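Bench inscription (Okent)

By Tatiana Baláž
Sunday, August 2, 2026 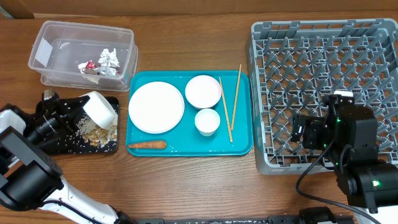
Clear plastic container with foil wrappers, on a wooden table.

A bench inscription is a short text cut, painted or fixed onto public seating. In Okent the term is used mainly for the lines found along the Lallska promenade, where 32 benches carry a sentence or part of one. Most are unsigned.

Origin

The oldest lines were painted by hand on the back rails. They were treated as graffiti and removed during routine repainting, and no full list from that period survives. The town later allowed short texts on application, with a limit of 30 words. Applicants had to state the source of any quotation. In practice many entered "own words," including for proverbs that were already in common use.

Form

The approved method is routing, in which letters are cut into the wood and filled with dark paint. Metal plates are permitted on stone seats only. Lines run from left to right on the front face of the top rail — three benches near the Bastell steps are exceptions, with text on the rear face, legible from the path behind them. Capital letters are usual. Punctuation is often left out to save space, and this has led to different readings of several lines.

Content

Vilém Pešek, who recorded the promenade texts each July, sorted them into sayings, memorial lines and directions to the reader. The last group is the smallest and includes "Sit until the boat is gone," the line most often copied by visitors. Its author is unknown. A claim that it comes from a longer poem by Štefanec has not been confirmed, and the phrase does not occur in the printed edition of the poems.

Upkeep

Repainting of the letters is paid for by the applicant. The current fee is 400 per bench, whatever the length of the text. Lines that are not renewed are left to wear down, and the rail is sanded when it is next replaced.

Categories: Public writing | Street furniture | Okent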